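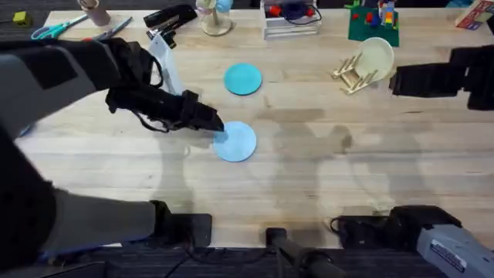
*Table 1: two blue discs lying flat, cream plate standing in the wooden rack.*

# Stollthorpe Rack Set – data card

Version dated 15 October 2022

Stollthorpe is a set of short recordings of dishes being put away on a wooden tabletop. Plates and flat round discs start out lying on the table or standing in a rack, and they get moved from one to the other. The set covers that one chore. It has no washing, no drying and no cupboards.

## Contents

| Part | Recordings | What is in it |
|---|---|---|
| `treso` | 1,721 | Discs and plates, light wood tabletop |
| `friesen` | 728 | Bowls and cups, same tabletop |
| `notes` | 13 | Text files, one per layout family |

The rest of this card is about `treso`. The `friesen` part has its own card in its own folder, and the field names are the same in both.

## Objects

Labels are by color and by whether the item is lying down or standing up.

- `disc_turquoise` – the more saturated of the blues
- `disc_lightblue` – paler, easy to confuse with the one above in strong light
- `disc_green` – pale sage or mint
- `plate_cream`
- `rack_wood` – small wooden dish rack

The word "disc" is used for anything flat and round that we did not want to call a plate. Early labels used "lid", "saucer" and "coaster" for the same pieces, depending on who was typing. Those were all merged into "disc". If you find a leftover "saucer" in `treso`, treat it as a disc and report the file.

Things at the back of the table are not labeled. They stay there for the layout and can be ignored for the rack tasks.

## Layouts

A layout records where each item is at the start of a recording. Positions are given in words: `flat`, `upright`, `in_rack`, `held`. An item gets `held` only while it is clear of the table and the rack. A disc that is being touched but still lies flat is `flat`.

Two discs lying near each other are given separate entries even when they overlap from one view. Order in the file is from the near edge of the table to the far edge. 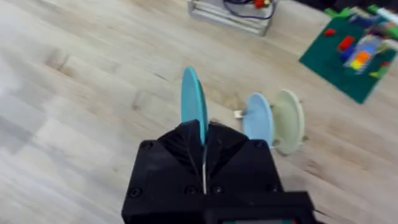 *Wrist view: turquoise disc held upright, light blue and pale green discs standing at right.*

`in_rack` applies when an item stands on its edge in a holder. It does not say which slot. We tried slot numbers for the first batch and dropped them – from a low angle the slots hide behind the nearest item, and two people labeling the same recording often gave different numbers.

## Color notes

The light blue and the turquoise are the main source of label errors. Shadows fall across the table in many recordings and pull both colors toward gray. When in doubt, compare with the other disc in the same view before picking a label. The green one looks nearly white in a few of the brightest recordings; it is still `disc_green`.

## Known problems

- Some `treso` layouts list `plate_cream` twice. Keep the first entry.
- Edge-on discs are sometimes tagged `flat`. The fix is in the `jerkodmont` branch and has not been merged.
- Captions were written by hand and the wording varies ("rack", "holder", "stand"). Search for all three.
- File names use underscores in `treso` and hyphens in `friesen`. The loader accepts both.

## Size limits

The loader reads up to 3,000 recordings at a time. Both parts together fit under that, so no splitting is needed.

## Use

Fine for sorting, stacking and put-away work with flat items. It is a poor choice for anything about breakage or cleanliness, and none of the labels say what a piece is made of.

## Changes

- Merged the early disc names
- Removed slot numbers
- Added `disc_green` to the color list
- Split the notes into one file per layout family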